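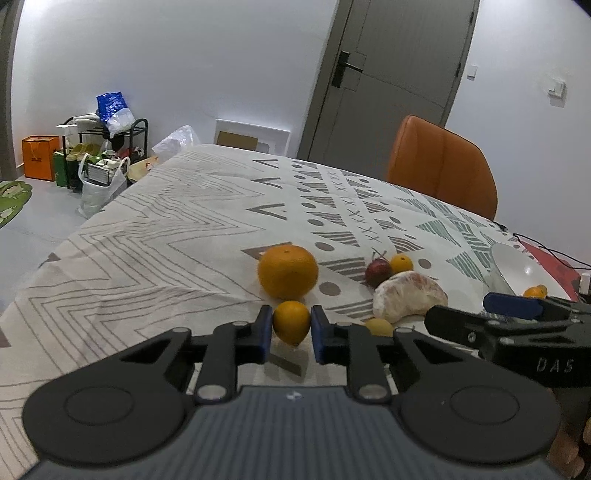
Skornar 35 — Módulo de cuarentena para anfibios

Referencia de catálogo: Skornar 35
Fabricante: Brultanum
Precio: 2.823 €, impuestos no incluidos
Disponibilidad: bajo pedido

Descripción

El Skornar 35 es un módulo cerrado para mantener tritones, salamandras y ranas de tamaño pequeño durante el período de cuarentena. Está pensado para centros de recuperación, zoológicos, universidades y criadores registrados que reciben animales de procedencia distinta y necesitan separarlos de la colección principal hasta tener los resultados de laboratorio.

El módulo tiene una parte de tierra y una parte de agua, unidas por una rampa de pendiente suave. La rampa se puede quitar sin herramientas. Con la rampa quitada y el tabique colocado, el agua queda aislada y el módulo se usa como terrario seco, lo que es útil para las especies que fuera de la época de reproducción no entran en el agua.

Cada módulo trabaja con su propio circuito. El agua de un módulo no pasa nunca a otro, tampoco cuando se colocan varios en el mismo bastidor. Muchos clientes nos preguntan si es posible conectar dos módulos a un solo filtro para ahorrar espacio. Técnicamente se puede hacer, pero entonces los dos grupos de animales deben considerarse como un solo grupo, y no lo recomendamos para cuarentena.

Características técnicas

Anchura exterior: 850 mm
Volumen de la parte acuática: 35 litros
Caudal máximo de la bomba: 1000 litros por hora, regulable
Material de las paredes: vidrio templado
Material del fondo y de la rampa: polipropileno gris, apto para desinfección
Ventilación: rejilla de acero inoxidable en la tapa y en el frontal
Cierre: dos pestillos, con orificio para candado o precinto
Desagüe: inferior, con llave de paso y racor estándar
Iluminación: no incluida

El caudal máximo sirve para el vaciado y para la limpieza del circuito. Para el uso diario con tritones hay que poner el regulador en la posición más baja, porque la mayoría de las especies de arroyo lento y de charca se cansan con una corriente fuerte y dejan de comer. Las larvas necesitan además la esponja fina de aspiración, que viene en la bolsa de accesorios.

Temperatura

El Skornar 35 no calienta el agua. Esta es una decisión que tomamos desde el primer diseño. La mayor parte de los anfibios europeos y asiáticos de montaña sufren por calor mucho antes que por frío, y una resistencia que queda encendida por error puede matar a todo un grupo en una noche. El módulo tiene una conexión lateral para enfriador externo. El enfriador se compra aparte y se elige según la temperatura de la sala.

La sonda de temperatura se coloca en el lado contrario de la entrada de agua. Si se coloca al lado de la entrada, la lectura será más baja que la temperatura real del resto del volumen.

Lo que contiene la caja

— Módulo montado, con tapa y pestillos
— Rampa y tabique de separación
— Bomba con regulador y filtro de esponja
— Esponja fina para larvas
— Sonda de temperatura con pantalla
— Refugios de cerámica sin esmaltar
— Hojas de registro para los animales y para las desinfecciones
— Manual en español, portugués e inglés

El sustrato no está incluido. Para cuarentena aconsejamos papel de cocina húmedo, sin color y sin perfume, que se cambia con frecuencia y permite ver las heces. La fibra de coco y el musgo son más agradables para los animales, pero dificultan la observación y no se pueden desinfectar bien. Se pueden introducir más tarde, cuando el veterinario lo autorice.

Limpieza y desinfección

Antes de desinfectar, retire los animales y toda la materia orgánica visible. Los desinfectantes pierden mucha eficacia sobre superficies sucias. Siga siempre la concentración y el tiempo de contacto que indica el fabricante del producto, y aclare con agua abundante hasta que no quede olor.

Las esponjas no se desinfectan: se tiran con cada cambio de grupo. Tenemos paquetes de recambio. Los refugios de cerámica sin esmaltar son porosos y tampoco conviene pasarlos de un grupo a otro.

El agua de desagüe de un módulo en cuarentena no debe llegar a un jardín, a un estanque ni a un arroyo. Los hongos que afectan a la piel de los anfibios pueden viajar con el agua y con el sustrato, y el daño en una población silvestre no tiene arreglo fácil. Recoja el agua en un depósito y trátela antes de eliminarla.

Uso en decomisos

Una parte de los módulos que vendemos se destina a instituciones que guardan animales intervenidos. Para este uso el orificio de los pestillos acepta los precintos de plástico numerados más corrientes, y la hoja de registro tiene un espacio para el número de expediente. El centro de acogida de Benítez trabaja con el Skornar 35 desde la primera serie, y de allí viene la idea de poner rejilla también en el frontal: cuando los módulos se apilan, la tapa sola no da ventilación suficiente.

El comprador es responsable de tener los permisos que corresponden a las especies que mantiene. Brultanum no vende animales y no da información sobre dónde comprarlos.

Opinión de un usuario

«Lo usamos para salamandras adultas y para un grupo de larvas. La bomba es silenciosa y los pestillos cierran bien. Cambiaría la posición de la llave de desagüe, que queda demasiado atrás si el módulo está contra la pared. Lo demás cumple.»
Vicente Henríquez

Después de este comentario preparamos un tubo de prolongación para la llave. Se envía sin coste a quien lo pida, también a los clientes que compraron su módulo antes.

Accesorios compatibles

Bastidor Codbridge para tres módulos, con patas regulables
Paquete de esponjas de recambio
Tubo de prolongación para desagüe
Tapa ciega para transporte dentro del mismo edificio (no válida para carretera)

Pedido y entrega

Los pedidos se hacen por escrito, con el nombre de la institución y la dirección de entrega. El transporte se calcula aparte y el módulo viaja sobre palé. Revise el vidrio delante del transportista y anote cualquier golpe en el albarán; sin esta nota la reclamación es muy difícil de tramitar. En enero el almacén está cerrado por inventario y los pedidos recibidos en ese mes salen en febrero, por orden de llegada.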